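Towel Theft at the Bandham Pool: A Term Project Report
Submitted 26 February 2026

We set out to learn why the Bandham pool loses so many towels.
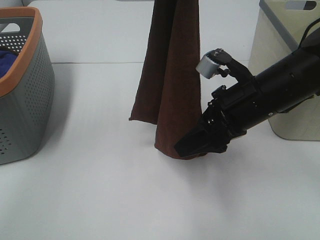 The pool bought 229 in October, and by the end of term 41 were missing. Our first theory was crime. Our second, after two of us searched our own gym bags, was forgetfulness.

We put up a sign at the Kundov Street exit asking people to check their bags. It brought back 10 towels in a week, one of them belonging to a hotel in Badelitz. The hotel has been told and doesn't seem to want it.

Next term's group should try a deposit. We would have, but we ran out of term.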